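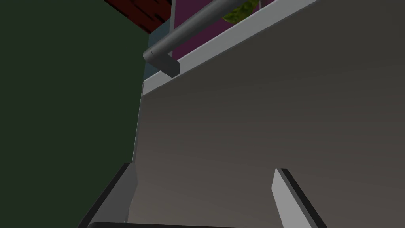
Rendered view: gray panel with handle bar.

Progress report: Public Funds and Religious Bodies, records review
Grantee: Ernia
Reporting date: December 19, 2025

Status. The review covers payments by the Nenusgate county council to religious organizations and to charities run by them. Records requests went out in August. The county has released 1,614 payment entries, of which 583 have been coded by recipient type, stated purpose and funding source. Coding follows the Wodurness scheme without changes.

Findings to date. Most coded entries are rent for polling places and meeting rooms. These raise no question under the state constitution. Five entries are grants for youth programs where the contract has no clause on worship or religious teaching. Copies of the full contracts have been requested. No legal conclusion is drawn at this stage.

Problems. Entries before the change of accounting system list the vendor number only. The county clerk's office has agreed to supply a lookup table, but it has not been received. Coding of the older entries is on hold.

Budget. Spending is within the approved lines. Copy fees were higher than planned and were met from the travel line, as the grant terms allow.

Next period. Finish coding, recheck a random sample of 100 entries with a second coder, and send the draft tables to the funder for comment.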